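The second life of the plastic table

Plain, light and easy to wipe, the blow-moulded table has moved in from the yard and become a kitchen fixture

23 comments
47 shares 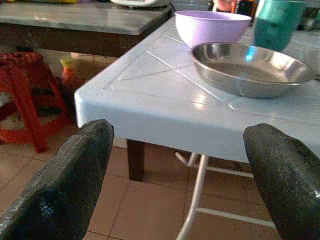

For years the plastic table lived outside. It came out for birthdays, held the salads and went back behind the shed. In the rental flats of Postelley, where kitchens are small and leases are short, it has come indoors and stayed there.

The shop at Betitard, on the main road, sells second-hand household goods and keeps a row of these tables near the door. Light colours go first, mostly blues and greys. A table without a wobble is usually gone by Tuesday.

What people put on them is just as plain. A shallow stainless steel bowl does for washing rice, shelling peas or catching peelings. A deeper plastic one, in lavender or whatever colour was on the shelf, holds the salad or the dough. Tall plastic cups in teal-green get used for water, then for measuring, then for spoons.

Steel lasts longest. It dents but keeps working, and a rolled rim gives wet hands something to hold. Plastic bowls are quieter and kinder to a tabletop, though they stain if tomato sauce is left in them overnight.

The tables have their faults. Moulded grooves collect flour, and a damp cloth only pushes it along. An old toothbrush and warm soapy water will clear them in five minutes. Hot pans should stay off the surface altogether. Anything with metal supports underneath is worth checking for rust before money changes hands, especially if it has spent a February outdoors.

My own came from Betitard and has done some 5 years beside the stove. One corner has faded from the window. I still do the beans on it.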